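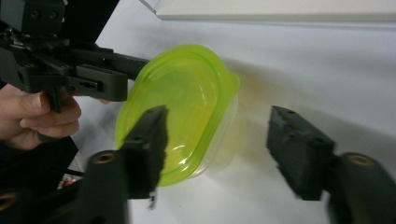 Wann kann die Halle in Pletlow denn nun eröffnet werden?

Im Oktober, wenn das Dach bis Ende Juli dicht ist, und danach sieht es im Moment aus. Die Fassade hängt drei Wochen hinterher, das Dach liegt eine Woche vor dem Plan, und der Innenausbau kann trotzdem anfangen, weil wir die Nordseite vorläufig mit Planen schließen.

So, jetzt aber der Reihe nach. Seit meinem letzten Bericht im März ist eine Menge passiert, und ich versuche, nichts zu vergessen (den Kostenteil habe ich diesmal weiter nach vorn gezogen, den hattet ihr ja zuletzt vermisst!).

Tragwerk

Die Holzbinder von Narkel sind alle da und alle 20 stehen. Ich gebe zu, dass ich vor dem ersten Hub schlecht geschlafen habe, denn die Zufahrt über die Trumeler Straße ist eng und der Tieflader musste rückwärts rein, morgens um halb sechs. Lief aber prima. Die Auflager an Achse C mussten wir nacharbeiten — die Ankerplatten saßen zwölf Millimeter zu tief, das haben wir mit Vergussmörtel ausgeglichen, und der Prüfingenieur hat es abgenommen. Das Protokoll liegt im Projektordner unter »Tragwerk«.

Die Aussteifung in Längsrichtung ist komplett, bis auf zwei Windverbände an der Giebelseite. Die kommen erst rein, wenn der Kran weg ist, sonst kriegen wir die Lüftungsgeräte nicht mehr durch.

Kosten

Bewilligt sind für den zweiten Bauabschnitt 3.374 Tausend Euro, und in diesem Rahmen bleiben wir. Mehrkosten gab es beim Verguss an Achse C und bei der Wasserhaltung im April, als uns die Baugrube am Technikkeller zweimal vollgelaufen ist. Dagegen steht, dass der Aushub nicht so belastet war wie befürchtet und wir deutlich weniger auf die teure Deponie fahren mussten. Unterm Strich hebt sich das fast auf. Die Reserve ist noch zu einem guten Teil da, und ich würde sie auch gern zusammenhalten, bis die Fassade durch ist.

Eine Bitte dazu: Die nächste Rate bräuchten wir vor der Sommerpause, weil Narkel die Schlussrechnung für die Binder schon geschrieben hat und wir das Skonto mitnehmen möchten. Den Abruf habe ich vorbereitet, es fehlt nur noch eure Freigabe.

Fassade

Tja, die Fassade. Assunção liefert die Lärchenelemente in zwei Losen, und das erste Los ist zu spät aus dem Werk gekommen. Dann passten bei einem Teil der Elemente die Fensterausschnitte nicht zur aktuellen Planung, die waren noch nach dem Stand vor der Umplanung der Umkleiden gefertigt. Der Fehler liegt zur Hälfte bei uns, der Planverteiler war nicht aktuell. Assunção fertigt die betroffenen Elemente neu, die Kosten teilen wir uns, das ist schriftlich vereinbart und in der Reserve schon abgezogen.

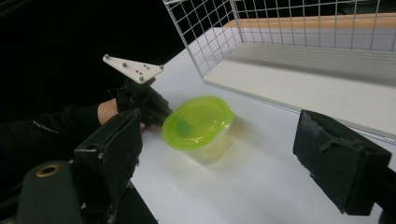
Das zweite Los ist inzwischen nach den richtigen Plänen in Arbeit, und ich habe mir die Werkpläne diesmal selbst Blatt für Blatt angeschaut, bevor sie rausgingen. Das war ein langer Abend, hat sich aber gelohnt — an der Südostecke wäre uns sonst eine Fluchttür auf die falsche Seite gerutscht.

Innenausbau und Technik

Die Estricharbeiten im Umkleidetrakt starten nächsten Monat. Der Sportboden in der großen Halle, 2.000 Quadratmeter, kommt ganz zum Schluss, da will ich vorher keinen einzigen Rollwagen mehr drauf sehen müssen. Die Tribüne ist beauftragt, und die Lüftung wird gerade vormontiert. Beim Parkplatz haben wir die 100 Stellplätze durch, der Bescheid ist da, nur die Beleuchtung am Rand zum Graben muss noch mit der Naturschutzbehörde abgestimmt werden. Die wünschen sich warmes Licht und Abschaltung ab 22 Uhr, damit kann ich gut leben, der Verein vermutlich auch.

Was mir noch Sorgen macht: der Hausanschluss Strom. Der Netzbetreiber hat uns einen Termin im September genannt, und wenn der wackelt, wackelt die Inbetriebnahme der Lüftung gleich mit. Ich rufe da jetzt alle zwei Wochen an und habe parallel ein Angebot für eine Übergangslösung über Baustrom eingeholt. Schön wäre die nicht, aber machbar.

Der nächste Bericht kommt, sobald das Dach abgenommen ist. Wenn ihr vorher auf die Baustelle wollt, sagt mir bitte zwei Tage vorher Bescheid wegen der Helme und der Einweisung.

Weitere Berichte
Halle Pletlow: Baugrube und Gründung
Halle Pletlow: Umplanung der Umkleiden
Halle Pletlow: Bericht vom März
Trumeler Straße: Zufahrt und Baustellenverkehr
Vergabe Fassade: Ergebnis und Zeitplan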